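4.2 What people do with a bare table

I'll admit I went into this part of the study expecting to write about chairs. I like chairs, I've written too much about chairs, and Stela Nedelcu (who coded half of the interviews with me) had a running tally of how often I steered people back to them. But our participants kept wanting to talk about the tabletop, and especially about what it's like to sit down at one with nothing on it.

We had 62 people in the interview round, all of them regular users of the shared workrooms at Binell. The question was a plain one: where do you put your first thing down, and why there? Most people laughed and then gave a surprisingly firm answer. Shayne Ruawai, who let us use his name, said he always starts at the back — "if it's by the wall it's out of my elbows" — and then spends the rest of the morning dragging things forward again. I do exactly the same at home, so I felt for him.

The second group, and I was glad to find them, were what Stela called the edge people. They leave the middle alone. Keys, phone, lunch, all of it goes along one side, and the open wood in between is for whatever they're working on. Eleven of them told us they get annoyed when a coworker sets a mug down in that space, even for a minute!

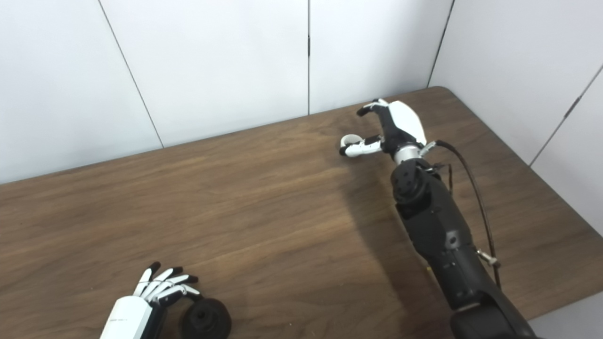 Fig. 3. Tabletop and back wall.

Wood grain came up far more than I'd planned for. We never asked about it, but people used it as a kind of ruled paper, lining up notebooks and folders with the direction of the lines. On a top like the one in Fig. 3 the grain is easy to see, and the dark seams in the white paneling behind it offer a second set of lines, some of them at a slant. Drahomíra Kopecký, reading an early draft, asked whether anyone lined things up with the wall instead. Two people did, and both described themselves as fussy. I'd want a bigger sample before saying more than that, and the April interviews weren't set up to test it — we come back to alignment in Section 5.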